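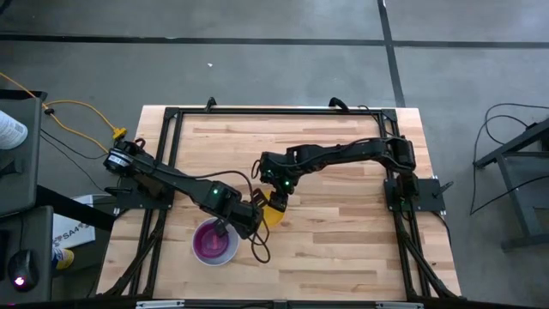
When I moved to Ridgate two years ago, I could read English quite well, but I was afraid of the telephone. On paper I have time. On the telephone the other person waits, and I can hear that he waits.

My first calls were terrible. I wrote every sentence on a card before I dialed, also "hello". Then the lady at the dentist asked me something which was not on my cards, and I said "yes, thank you" and hung up. I still don't know what she asked. I had to go there by foot and make the appointment at the desk.

My colleague Osaze Babalola gave me the advice to call places where the answer does not matter to me. So in July I began to call shops and ask when they close. One call every day, after lunch. The hardware store on Dlamini Street I have called four times, and I think the man knows my voice now.
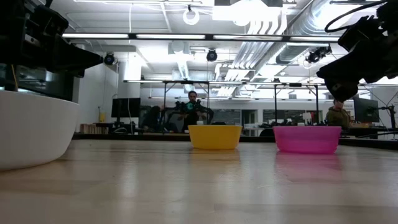
What I find most difficult is numbers. Last week somebody read me a reference number and I wrote 263 correctly, but then came "double eight" and I wrote only one eight. Also "fifteen" and "fifty" are for me the same word if the line is bad. Now I ask: "One five or five zero?" People are kind about this, much more than I expected.

Spelling my name is the other problem. My neighbor Marcus Haverford taught me to say "B as in boy, V as in victor". I have written the whole list and it hangs next to the refrigerator. 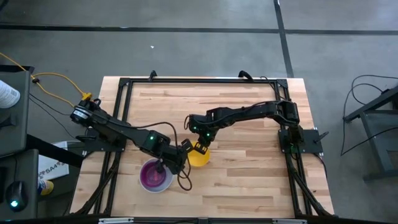

I am not cured. Yesterday the landlord's office called and I let it ring until it stopped, then I drank some water and called back. It was only about the new key for the mailbox. We talked for maybe three minutes, and I used no card. Tomorrow I must call the bank, and for that one I will write the cards again.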